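Pidholm Storage Book, large size

Bought in June for 52 pounds, down from 80. It's a box made to look like an old book, and I wanted it for letters and spare keys. The lid closes flush and the hinge is firm. The lining came up at one corner after a month and I glued it back.

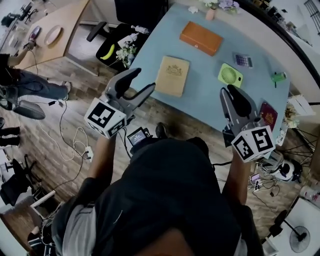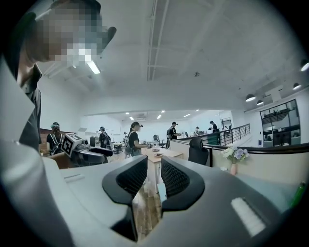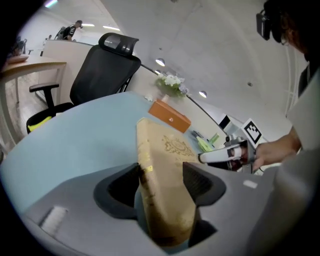 Vanderleia Leite had the small one and found the lining held but the magnet was too weak to keep the lid shut on a shelf.

Mine stays shut. It takes up to 9 envelopes laid flat, fewer if they're padded. Stelville delivery was slow. I'd buy it again at the lower price.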